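Subject: Re: [pleltby-users] Two grippers drifting apart in long sessions
List: pleltby-users

Hello all,

Thank you for the patience on this thread, and especially to the poster at Lenlow who sent such a generous pile of logs. To save you scrolling, this was the original question:

> We record with a left and a right hand-held gripper and run both
> through Piria for the poses. Each track looks lovely by itself, but
> when we overlay them the two hands slide apart as the session goes on.
> Is this calibration, or are we holding the thing wrong?

You aren't holding anything wrong! I spent a happy afternoon going through our own tabletop sessions with the same question in mind, and I think there are two separate troubles which happen to look alike.

The first is the map. A big white table gives the tracker almost nothing to hold on to, so nearly all of the useful features come from whatever is standing on it and from the room behind. 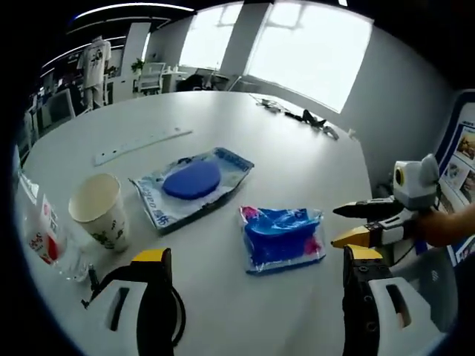
With the default settings Piria keeps at most 875 features per view, and it hands them out by contrast, so bright windows and ceiling lights swallow a good share and the tabletop goes hungry. Raising max_features to 2000 and turning on the grid option (grid_spread = true) made our overlays much tidier. It does slow the mapping pass down, I'm afraid, so start it before lunch.

The second trouble is people. Anybody strolling about in the background carries features along with them, and so does the other gripper, which is rather worse as it is close, sharply marked and nearly always moving. The mask tool in Pleltby only hides your own fingers unless you ask it for more. 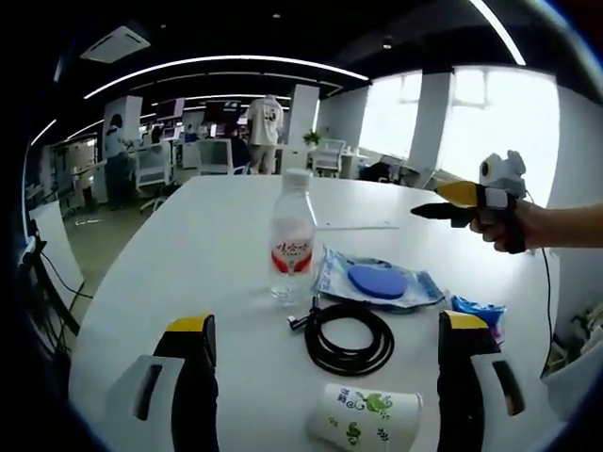 Ondrejka wrote back off-list that the second-gripper mask ought to be switched on by default, and that leaving it off was a leftover from the days when the recorder only handled one hand. I'm inclined to agree, though I'd like to hear from anyone who records single-handed before we change it, as the mask costs a little time on every run whether there is another gripper to hide or not.

So, if you have a session you'd like to rescue, this is the order I would go in. Please keep a copy of the old poses somewhere safe first, because the tool will cheerfully write over them.

1. Build one map from both recordings together, with the new feature settings. Two separate maps will never quite agree, however nice each one looks.

2. Run the mask tool with --other-gripper on both sides, then flick through the result by eye. Look hardest at the stretches where one gripper reaches across in front of the other, as a mask that lags by even a moment lets the yellow tip back in.

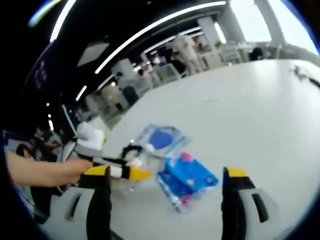
3. Re-run the poses against the shared map and overlay them again. If the gap is now steady from start to finish, it's an offset and you can calibrate it out. If it still grows, check the clocks, and send me the timing log before you touch anything else.

I've put the settings file in the usual folder, under "shared-map". Do shout if it falls over on your version, I've only tried it on ours.

All the best to everyone, and sorry for going on!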